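I'd been told to come hungry, and I did, and I still wasn't ready for how much food comes out of the kitchen at the Wollow supper club. It's one long table in a former feed store, it runs once a month from October to March, and the woman who started it would rather I didn't print her name. "Everybody in town knows who I am," she told me, "and everybody else can just come eat."

Fine by me! We sat down at four in the afternoon, before the guests got there, and she peeled carrots the whole time we talked.

She grew up over a bakery on MacDonald Street and swore she'd never cook for a living. For years she kept the books at a lumber yard. Then her sister moved away, the big Sunday dinners stopped, and she found herself making soup for eight and eating it alone until it ran out. "I don't know how to cook small," she said. "I never learned. My mother's recipes all start with a whole sack of something."

So she put up a card at the post office. The first night, five people came. Last winter she served 311 dinners, and she knows the number because she still does the books – old habits.

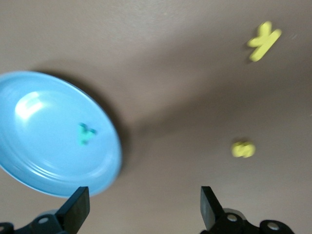

By the author, food and neighborhoods columnist

I asked about the plates, because no two at our end of the table matched. She laughed at me. "You want a set, you go to a restaurant." Most of them came from yard sales out toward Irard, and she won't pay more than a dollar for one, even if it's pretty. Guests have started bringing her their strays too, and she says yes to all of them (she has a shelf problem now, she admits).

What about money? Dinner is pay what you like, and the fall season brought in $1,846, nearly all of it spent on groceries and the gas bill. A man once offered her $3,000 to do his daughter's wedding. She thought it over for a night and turned him down. "I'd have had to make a menu," she said. "I make what's cheap that week."

By then the carrots were done and somebody was knocking at the side door with a pie. She handed me an apron and pointed at the onions.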